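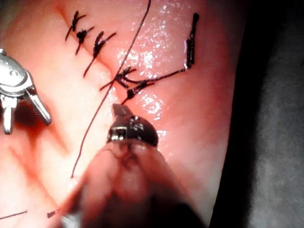 Five knots in black suture.

I was told to walk every day after my operation, so I walk. At first it was to the end of Rafferty Lane and back, then to the Tridthorpe bridge. I kept a notebook and wrote down the weather and what hurt.

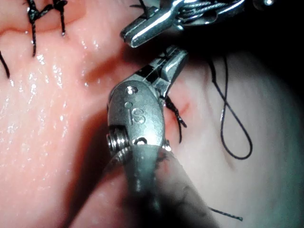 Sleep was harder than walking. I bought a second pillow and stopped drinking tea after 8. My brother Donal Coughlan lent me 40 paperbacks, mostly westerns, and I've read two.
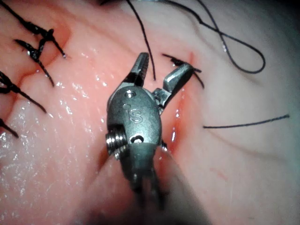
Honcombe, 27 Nov 2018

Took the bus over and walked the lake path. It was muddy by the boathouse — I should have worn the other boots. Soup at the cafe, then home before dark. I plan to go back to work in March.

Last updated: March

Comments

Peg: Glad you're up and about. Is the lake path open all the way?

Donal: Keep the books. Try the one with the horse on the cover.

M.T.: Same advice here after my knee. Slow going.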